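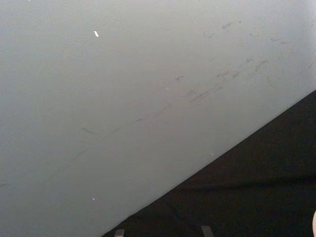

3.2 Equipment planning and budget

The Skesbridge lab had money for one arm when planning began in September, and the first draft of the budget spent nearly all of it on that arm. Innes Kinnear, who kept the accounts for the Dasau project, asked that we cost the whole station before ordering anything. The arm came to 55 percent of the total. The rest went to the gripper, the wrist camera, mounting parts, work surfaces and spares.

Work surfaces were the item we had judged worst. The draft allowed for a single panel over the full period. Figure 3 is a view from the wrist camera, with the open fingertips at the lower border. The pale panel carries scattered dark marks and a longer diagonal streak of scuffs, while its left side is fairly clean. Marks of this kind matter for planning in two ways: a worn panel may have to be replaced, and images taken over it may differ from those taken over a new one. We therefore budgeted for 4 panels and set a fixed point for changing them, at 100 hours of operation.

Fingertips were handled in the same way. The Jatatdale site shared its purchase records with us, and these suggested that small parts were ordered late more often than large ones. Roughly 70 percent of their lost days came from waiting on parts that cost less than the shipping. We ordered spare tips with the gripper – a small sum next to the arm – and kept them at the station.

Service contracts were left out of the first year. Li (the smaller of our two sites) has no technician, so its budget includes paid visits instead.

Figure 3. Wrist camera view of the work surface, showing scuffs on the pale panel and dark material beyond its edge.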